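Chapter 5
Inside the Case

What you will learn in this chapter
How to open a desktop tower and lay it down safely
How to name the big parts by sight
How to follow a cable from one end to the other
How to read the label on a power supply

Words to know: motherboard, socket, expansion slot, drive bay, power supply, release tab

The first computer I ever opened was a Hartley office tower that my aunt's insurance firm was throwing out. I was thirteen, I had one screwdriver (the wrong one), and it took me most of an evening to find out that the side panel slid back before it lifted off. When it finally came loose I sat there on the carpet looking at all those wires and thought, well, I've made a terrible mistake. I put the panel back on and didn't touch it again until April.

I tell my classes that story every year because so many of them have the same look on their faces the first time a panel comes off. It's a lot to take in! There are cables crossing over other cables, bits of bent metal that don't seem to do anything, and labels in tiny print. But a desktop tower is mostly a metal box with a handful of large parts in it, and once you can pick those out, the rest starts to settle down.

In Chapter 4 we stayed on the outside and learned the ports. Now we're going in. You won't remove anything yet, so you can leave the small screws and the anti-static bags in your Plonura kit for the moment. All I want you to do is look, point, and say names out loud. Yes, out loud. I've taught this course with the Skollar lab sheets for years, and the students who mutter to themselves are the ones who remember where things go.

Lay the tower on its side with the open part facing up, the way you'd lay down a suitcase to pack it. Everything is easier to see like that, and your hands are free. The motherboard is your landmark. It's the big flat board, quite often green, with the processor socket in its square metal frame. Find that first and work outward: cards in their slots, then the drives, then the power supply in its silver or black box.

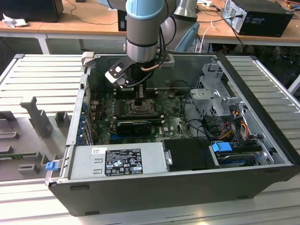

5.1 Before You Reach In

Shut the computer down the normal way, switch off the power supply at the back if it has a switch, and pull the plug out of the wall. Then press the power button once and hold it for a few seconds. That uses up some of the charge left in the machine. Touch a bare metal part of the case before you touch anything else, and clip on your wrist strap if your bench has one.

Take off rings, bracelets and long necklaces. I once spent a whole lunch break fishing an earring out from under a drive cage, and it wasn't even mine.

Clear more space than you think you need. Our lab has the old Fakberg benches, which are a bit narrow, so we put the side panels on the floor under the stools and keep the tops for the case, the tools and one notebook.

One firm rule, and I don't bend on it: the power supply stays closed. You may read its label, and you may trace the wires that come out of it, but you never open the box itself, even with the plug out.

5.2 Following the Colors

Power wires are a friendly place to start. In many older towers they come in bright bundles, and the colors stand for something. Yellow carries 12 volts, red carries 5 volts, orange carries 3.3 volts, and black is ground. Pick one bundle and run your finger along it, without pulling, until you reach a connector. Write down what it plugs into. Then go back and do the next one.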